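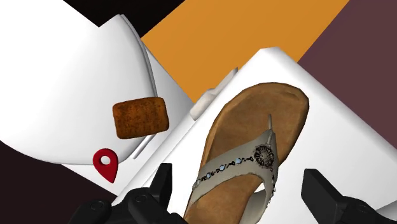 The Sendach Reflection Kit is a box of 66 prompt cards, three slim notebooks and a facilitator booklet, made for people who lead teams and would like to get better at it by talking with other people who lead teams. I've been running leadership circles at a mid-sized water utility for a good many years, and I have bought a lot of boxes like this. Most of them live on a shelf now. This one has been in my bag since March, and the very first card is the reason I fell for it. It says "Describe before you decide," and it has the group spend a few minutes on any ordinary picture or object, sorting what they can see from what they've filled in. Take the small brown square resting against the big white curve at the top of this page. Speckled, rounded corners, kind of porous. One person will say cracker, the next will say toast, somebody will be dead certain it's a cookie, and every one of them went straight past "small brown square" without stopping. Then the card asks: which person on your team did you do that to this week? Oof. The room goes quiet every time, and then it gets very loud.

I'll get into the rest of the kit, but I wanted to start there, as that card alone changed how my groups open a session.

What you get

The box is about the size of a thick paperback. Inside, the cards are split into three colors. Blue cards are for looking back at your own experience, green ones are for the team you have right now, and the yellow ones (my favorites!) are for things you've been putting off. Each card has one question on the front and two follow-ups on the back. The follow-ups are where the good writing is. The front might ask, "Who taught you what a boss sounds like?" and the back goes, "When did you last hear that voice come out of your own mouth?" and then, "Who was listening?"

I've read plenty of prompt cards that sound like they were written for a poster. These sound like a friend who has managed people and made a few messes along the way.

The notebooks are plain and thin, with wide lines and no inspirational quotes. The paper takes a fountain pen without much feathering, which I know matters to maybe four of you. The facilitator booklet is short and you can read it over lunch. It tells you how to set up a circle, how long to let a silence go, and what to do when one person has talked for most of the hour. That last section is a single page and I have reread it more than any leadership book I own.

How I used it

I ran 19 sessions with it before sitting down to write this. Some were with a group of new supervisors, people who had been on the crew one month and in charge of it the next. Some were with department heads who have known each other forever and have all their positions worked out in advance. The rest were one long stretch at Ratanaporn, the retreat center up past the reservoir where we take people once a year, with the creaky dining room chairs and the really excellent soup.

The new supervisors took to it right away. They have so much fresh material! Every green card had somebody leaning in with a story from that same morning. There was a great discussion about what you owe a former peer who is now upset with you, and it came out of a card that just says, "What did you stop saying when your title changed?" We never got to a second card that day and I didn't mind a bit.

The department heads were slower. For the first couple of sessions they answered the questions the way you'd answer a survey. What helped was a suggestion in the booklet to have people write for five minutes before anyone speaks, and then read out one sentence, exactly as written, with no explaining. It sounds stiff. I nearly skipped it. But reading a raw sentence aloud is a whole different thing from giving your polished version of it, and by the fourth session they were asking each other real questions — the kind where the person asking doesn't already have the answer in their pocket.

At Ratanaporn I tried the longer format, where you keep one yellow card for a full day and come back to it morning, noon and evening. I loved this. People's answers at breakfast and their answers after dinner barely looked related. If you have the luxury of a whole day, do it this way.

What I like best

The cards ask about your own experience before they ask about anyone else's. So many programs hand you a model with a nice diagram and ask you to find yourself in it. I have nothing against models (I teach two of them), but grown people arrive with years of leading and being led, and it's a shame to leave all that in the parking lot. With this kit the experience comes out first, and if you want to bring in a model afterward, there is something for it to stick to.

I like that there's no scoring. You don't come out the other end as a color or an animal.

And I like the pace. The booklet says to plan on two cards an hour and be happy with one. I had to learn to trust that. I'm a person who makes an agenda with times down the left side, and the first few sessions I kept sneaking looks at the clock and reaching for the next card. Once I quit doing that, the sessions got better in a hurry.

There is also an online library that comes with the box, put together by the publisher, Citivlow. It holds 1489 prompts sent in by people who use the kit, and you can search by topic. The quality goes up and down, as you'd guess, but there are some gems in there on shift handovers and on leading people older than you are. I've printed a handful and tucked them in the back of the box.

What could be better

The box itself. The lid is a tight fit when new and then, after a couple of months of riding around in a bag, it isn't tight at all. Mine has a rubber band on it.

The yellow and the green cards look too close to each other under warm lights. In the evening sessions at the retreat I kept handing out the wrong ones. A small symbol in the corner would fix it.

I'd love a few more cards about leading people you rarely see in person. There are a couple, and they're good, but half of my supervisors have crews spread over the whole county and they used those up fast. The online library helps here.

Three notebooks isn't enough for any group I've ever run. You can buy more, but they come in packs that don't match the size of a normal circle, so I've ended up using whatever notebooks people bring. It works fine.

And a caution more than a complaint: some of these questions go deep quickly. The booklet tells you to let anyone pass on any card, no reason needed, and I would say that out loud at the start of every single session, even with a group that has heard it before. I forgot once, and I could see somebody hunting for a polite way out. I now say it before I've even taken my coat off.

Compared with Gokness

A few of you have asked how it stacks up against the Gokness set, which I used for years. Gokness is bigger and better organized. If you're running a formal program with modules, and your organization wants to see which topic was covered in which session, it will make your life easier. The questions are more general, though, and I found my groups giving general answers. Sendach is looser and takes more from the person running the circle. If you've never facilitated before, you might want to sit in on somebody else's group first, or start with three or four people you already trust.

I still pull out the Gokness cards on conflict. They're very good. The two boxes get along nicely on the same table.

Would I buy it again?

Yes, and I have — I bought a second box for our operations side, and they've been running their own circle over early coffee without me, at an hour I'm pleased to sleep through. One of them left a yellow card on my desk last month, face up, with no note. It was the one that asks, "What are you still doing that someone else is ready to do?" I've handed over the scheduling of the fall sessions to that group, and I'm working on handing over the rest.

If you try it, start with the describing card and leave yourself the full hour.

Related posts
Five minutes of writing before anyone talks
New supervisors and the first hard conversation
What to do with a long silence
Planning a one-day leadership retreat on a small budget
Peer circles or outside coaching?
Review: the Gokness conflict cards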